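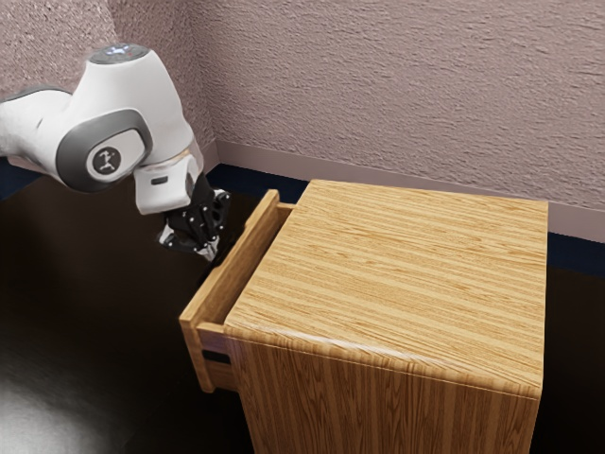 Equipment planning for the Zaltadico project stayed on schedule this period, and we are asking for one change to the purchase line. Most of the planning work is still being done in simulation, before any arm is ordered. The drawer task is the one that drives the gripper choice. In the current cabinet model the drawer is partly open and the black gripper is angled down near the top edge of the drawer front, with its fingers pointing toward the gap. Clearance at that gap is what we are using to compare finger lengths.

Purchases to date

Simulation workstation: delivered and in use.
Software licenses: paid through the end of the project.
Spent so far on accessories and cabling: $2,281.
Robot arm and gripper: not ordered.

Quotes

We asked Lorner and Irkow for quotes on an arm, controller and mounting base. Both have answered. The Lorner quote includes installation and a delivery time of 19 weeks. Irkow can ship sooner but prices the controller separately, and its quote leaves out the safety stop hardware. We have asked for a revised version with that included so the two can be compared line by line.

Gripper quotes are on hold until the finger length is settled. We want to buy one gripper and a spare set of fingers, and the original budget did not include the spares.

Change requested

Please approve moving up to 5 percent of the travel line to equipment to cover the spare fingers. The total award does not change.

Space and power

The Wasilewska building has a room with enough floor area for the arm and a test cabinet. The outlet on the far wall needs its own circuit. Facilities has the work order but has not given a date. We will not accept delivery until that is done.

Next period

Finish the finger length comparison, including the fully closed drawer.
Receive the revised Irkow quote.
Select a supplier and place the arm order in February.
Send the updated budget table with the next report.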